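3. Waste sorting in the student residence at Stukbridge

3.1 Background

The residence in Rorneck Street has 254 rooms and one yard for the waste. Before our project all waste went in the same containers, except glass. The city of Stukbridge asks every house to separate paper, food waste and packaging, but in our building the rule was known only by few students.

3.2 Method

In September we gave a paper questionnaire to all rooms and got 165 back. The questions were short and in English, with a translation on the other side. We asked which kinds of waste people separate at home, how far they are ready to walk with a bag, and what they find difficult. After this we weighed the mixed waste of the building for 30 days. The scale was lent to us by the housing office.

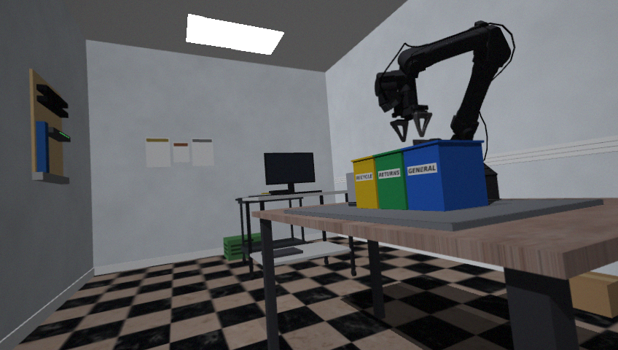

Figure 4. Yellow, green and blue bins side by side (computer-rendered picture).

3.3 Results

The total weight in the period was 1838 kg. Most of the students wrote that they would separate more if the bins were on their own floor. Many also did not know where to put milk cartons and pizza boxes, and we must say that inside our group we had the same discussion. The colors were another problem. Students who came from other cities had learned other colors, so a color alone does not tell them enough. We therefore recommend a written label on each bin, with large letters, on the front and also on the lid when there is one.

3.4 Limits of the work

The questionnaire was voluntary, so the answers come probably from people who already care about this subject. We also could not weigh the waste of each floor separately. The residence in Stamcombe has promised to repeat the weighing with our form, and the results will be added to the appendix when we receive them.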